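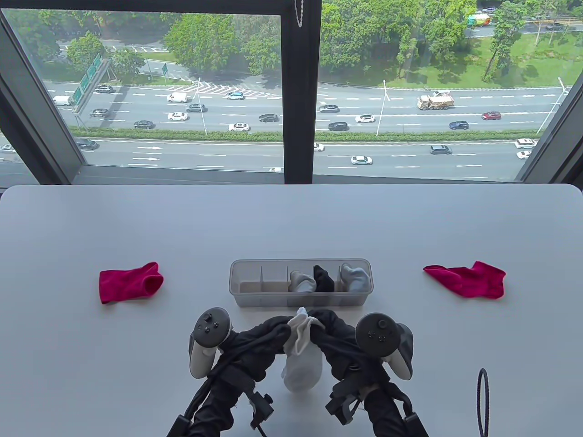 How to sort socks into a divided drawer box

A shallow box with upright dividers keeps socks in order and stops them spreading through the rest of the drawer. It suits ankle socks best, as thicker ones tend to bulge over the top.

You will need

A divided box, long enough to hold a week's socks
A clear table or the top of a bed
Your clean, dry socks

Before you start

Measure the inside of the drawer, including the height. Our drawer at Lutthorpe is 409 mm wide and 93 mm deep inside, and the first box we bought was too tall to let it close. Wipe the box out with a damp cloth and let it dry.

Step 1. Lay everything out

Tip the socks on to the table and spread them so that none is hidden under another. Turn any that are inside out. Pull the heels flat and check them for thin patches while you are there.

Step 2. Find the pairs

Start with the bright colours, which are quickest to match. Leave black and grey until last and do them by a window, where navy is easier to tell from black. Compare the cuffs as well as the colour. Two socks from the same pair can look different lengths after washing, so give the shorter one a gentle pull before deciding it is odd.

Step 3. Roll them

Put one sock on top of the other, heels together. Roll from the toe towards the cuff, fairly firmly. Don't fold one cuff over the whole roll, as this stretches the elastic. If your compartments are narrow, roll each sock singly and put the two side by side.

Step 4. Fill the box

Stand the rolls up with the cuff end at the top. Dark colours go together in the middle, pale ones at one end. Press each roll down below the rim. If it springs back up, take it out and roll it tighter. Keep a compartment or two free for whatever is still in the wash.

Step 5. Deal with the odd ones

Put single socks in a bag by the washing machine. We emptied ours in June and again on 31st August. Any still without a partner by then became dusters.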